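Consejos de taller: poner a punto y cuidar un brazo de sobremesa

Los brazos pequeños de seis ejes se han vuelto comunes en talleres y garajes, y casi todas las averías que me llegan vienen del montaje. Estas notas sirven para un Kolanis como el mío, aunque la mayor parte vale para cualquier brazo atornillado a un pedestal.

El pedestal
Nivélelo antes de subir el brazo. Una vez montado, el peso queda arriba y corregir un milímetro cuesta el triple. Los cuatro tornillos de la base se aprietan en cruz, primero a mano y luego con la llave dinamométrica. A las 14 horas de trabajo se repasan, y después una vez al mes.

Si la superficie es de baldosa, no apoye una pata sobre la junta. Una arandela de goma fina debajo de cada pata quita casi toda la vibración.

El alcance
El mío llega a 780 milímetros con el brazo estirado, pero conviene trabajar bastante más cerca. Marque con cinta de carrocero la zona útil y deje fuera todo lo que no vaya a mover. Si hay dos brazos, pruebe cada uno por separado, con el otro recogido y sin corriente.

Antes de poner nada real en la mesa, monto la celda en el simulador Suvel. Coloco los pedestales a su distancia, unos bloques sencillos y alguna pieza incómoda, como un vaso o una cafetera de émbolo. La varilla de la cafetera es un buen obstáculo: sobresale mucho y es fácil olvidarse de ella al programar una trayectoria baja.

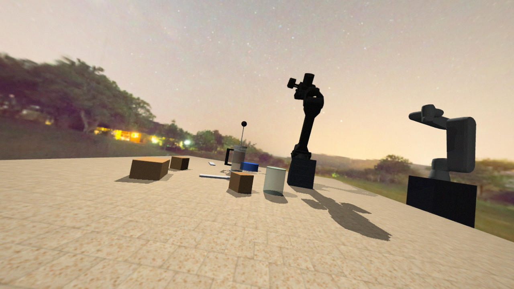
Tiempo de lectura: 2 minutos

El cero de los ejes
Lleve cada eje a su marca con velocidad reducida y empiece siempre por la base. Si después de guardar el cero la punta no vuelve al mismo sitio, repase la correa del codo antes de tocar el programa. Bezawit Ayele, que repara estos equipos en Sorkham, recomienda repetir la prueba con el brazo caliente, tras media hora de movimiento suave. Desde febrero lo hago así y ya no tengo que corregir a media tarde.

Los cables
Deje un lazo holgado en el codo y otro en la muñeca. Gire cada eje hasta el tope con la mano en el cable - despacio y con los motores desconectados - y mire dónde tira. Las bridas de velcro van mejor que las de plástico, que acaban marcando la funda.

Limpieza y grasa
Un paño apenas húmedo para las carcasas. Nada de aire comprimido en las juntas, porque mete el polvo dentro. En los ejes que llevan engrasador uso la grasa Karras para reductores, muy poca cantidad, y retiro la sobrante con papel.

Si el codo hace ruido
Un chasquido al cambiar de sentido suele ser un tornillo de la tapa. Un zumbido continuo apunta más al rodamiento. Ponga el eje a 90 grados, corte la corriente, sujete el antebrazo y muévalo con suavidad. Si nota holgura, deje de usarlo hasta cambiar la pieza.

Guarde una copia de los parámetros fuera del controlador, con la fecha en el nombre del archivo.

Texto: Güven Çetinkaya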